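Mwanaisha Biwott

Clearing out my aunt's glass cabinet this month, so I'm going to put a few notes here as I go. Mostly for my cousins, who keep asking what's left.

The cabinet has been in the flat in Jevevdale since before I was born. Three shelves, a door that sticks in December, and a key that went missing years ago. It was packed to the front on every shelf.

First thing I learned: take things out from the front, one at a time, and put them straight on the table. I tried lifting two bowls together on the first evening and chipped a foot. It was a plain one, so no great loss, but I slowed down after that.

There are 29 pieces once you leave out the drinking glasses. Lilian Kashindye wants the drinking glasses, all of them, and has sent boxes.

Most of it is pressed glass. You can feel the mould seam if you run a thumb down the side. My aunt never paid much for any of it. She bought from market stalls and from Remach, the second-hand shop by the bus station, and she kept the receipts in a biscuit tin.

One receipt says 2410 and nothing else. No date, no item, no currency. If anyone in the family knows what cost 2410, please tell me.

Washing. Warm water, a drop of washing-up liquid, a folded tea towel in the bottom of the bowl. No dishwasher. The older pieces go cloudy in there and it doesn't come off.

For the ribbed ones I use a soft toothbrush. The dirt sits in the grooves and a cloth just slides over it. Rinse in water of the same temperature as the wash.

Limescale is another matter. White vinegar, left for 40 minutes, then the toothbrush again. It has worked on everything except one small jug, and I think the jug is scratched and not scaled.

Kheri Shirima asked about candle wax. Put the holder in the fridge for a bit - not the freezer - and the wax shrinks and lifts out with a wooden spoon handle. Don't use a knife. Wipe what's left with a warm cloth.

Drying takes longer than the washing. I stand everything upside down on a towel overnight, except anything with a narrow neck, which I lay on its side so the water can run out.

Now the pink one. Several of you have asked. I can't say for certain whether it's a candle holder or a vase. It has a flared, ribbed cup at the top, then a narrow neck, then it widens out again lower down. My aunt used it for both, depending on the time of year.

Josphat Waweru says vase, because a candle would sit too loose in it. Peninah Mwakyusa says candle holder and remembers it lit at Christmas dinner. I have it down in my list as "pink glass, small" and I'm leaving it at that.

The amber bowl with the scalloped rim is the other one people remember. Ribbed sides, and there were always boiled sweets in it. I'm keeping that. Sorry to anyone who was hoping.

I did look up whether the amber ones are worth anything. They are common and they sell for very little, which suits me, as I'd like to use it.

Amber and pink look fine next to each other on a pale wooden table. In the cabinet they were on dark shelves at the back and you hardly noticed the colour at all. I'd suggest a light surface to anyone putting old coloured glass out.

The other thing that helps is having something dark and plain nearby. Black metal does it. A slim black stand or two, or a candlestick, gives the glass some height to sit under.

Leave space between the pieces. My aunt had them touching, and there are small rub marks on a few rims where they knocked every time a lorry went past.

Packing for those going by post: tissue inside the bowl first, then tissue round the outside, then a layer of bubble wrap with the bubbles facing out. Newspaper leaves ink on your hands and then on the glass.

Don't tape straight on to the tissue. It tears when you open it and people grab at the piece. A loose bit of string is enough.

Peninah, yours went this morning in the Athumani box with the blue lid. Two dishes and the cake stand. Please check the cake stand when it arrives, the joint in the middle was glued at some point.

Josphat, the jug is still here if you don't mind it cloudy.

Almost done now. The top shelf is empty and wiped, and the cabinet itself goes once someone can help me down the stairs with it. It's heavier than it looks and the back panel is only pinned on, so it needs two people who aren't in a hurry.

The pink and the amber are staying out for now. Message me if I've forgotten something you asked for.

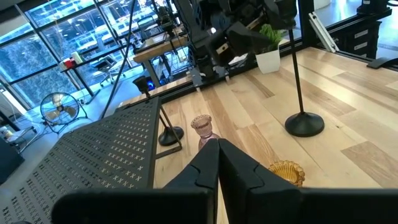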